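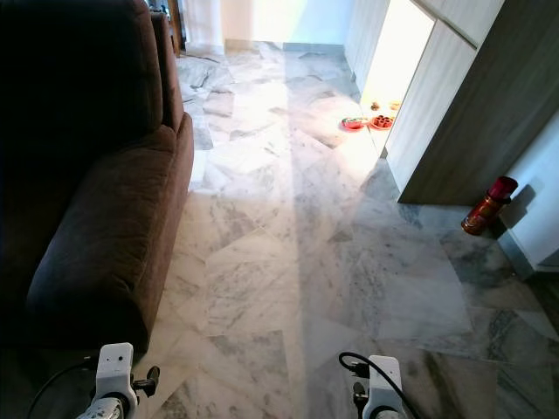

March 9, 2018 – stone floor cleaner, batch 19

Batch 18 left a film you could write your name in, so Lerato Pillay cut the soap by half and I took the credit in the group notes. Diluted per the card and mopped two test strips on offcuts from the Tomar yard. Strip A dried clear. Strip B dried clear too, except for the corner where I had put down my coffee.

pH came out higher than I wanted. The meter was last calibrated in February, by me, in a hurry, so I'm treating the reading as a rumor. Redo with fresh buffer before anyone at Skastura hears a number.

Marble is a fussy customer. Anything acidic etches it, and the old Clutavard recipe had citric acid in it "for freshness." I have crossed that out in the binder in pen, then again in marker.

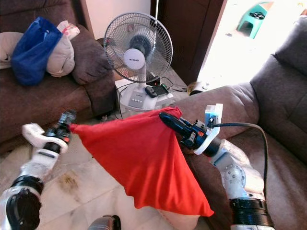
The scent is still a problem. Lerato says pine. I say hospital stairwell. We agreed to leave it out of batch 20 and see if anybody misses it.

Stock: 11 bottles left of the surfactant, lot 1151, and one of them has a cracked cap. The Flarkanbridge order is late again – their email blames the weather, which has been lovely.

To do:
Fresh buffer, then pH again on 19.
Slip test on a polished offcut, with proper shoes this time.
Ask Lerato where the good squeegee went.
Relabel the jug that says WATER? in my handwriting.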